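Notebook, June: Vukcombe cliff line, timetable and ride notes
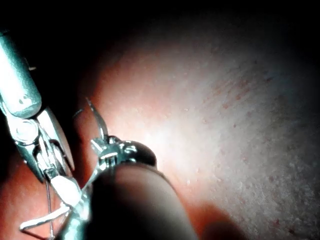
Second morning on the Vukcombe line. Wanted to check the running times against the printed timetable before we redo the visitor leaflet. Caught the 9.40 from Redwood, front car, left side going out. Sit on the left if you want the sea. The right is mostly cutting until Farina.

Redwood to Farina took 462 seconds by my watch, doors closed to doors open. The timetable gives eight minutes, so fine. Farina to the harbour loop is slower than printed. The train crawls over the swing bridge and then waits for the one coming the other way. I'd put an extra minute in the leaflet.

Single track between the bridge and the loop, so any late train makes the next one late too. Saw this on the 11.15, which left 5 minutes down and was still 5 down at the far end.

Fares: the day ticket is still the one to recommend if people get off more than once. The machine at Farina only took cards. The one at Redwood took coins but not notes. Ask the operator whether that is permanent.

Stops worth a line in the leaflet:
Farina, for the lighthouse path. 53 steps down from the platform, no lift. Needs saying clearly, as the old leaflet says "short walk".
Harbour loop, café and toilets, both open by 10.
Vukcombe Top, view over the whole bay, very windy, shelter on one side only.

Passenger numbers: the operator's sheet says around 4000 a week in summer. Didn't look like it this morning, but the 13.10 back was standing room from the harbour on.

The Rorkitz app showed the right platform every time but the wrong destination twice, both on trains turning back at the loop. Told the others to go by the board.

To do: time the evening trains, walk the lighthouse path with a pushchair, get a clean copy of the route map with the new stop name on it. Old map still up at Redwood.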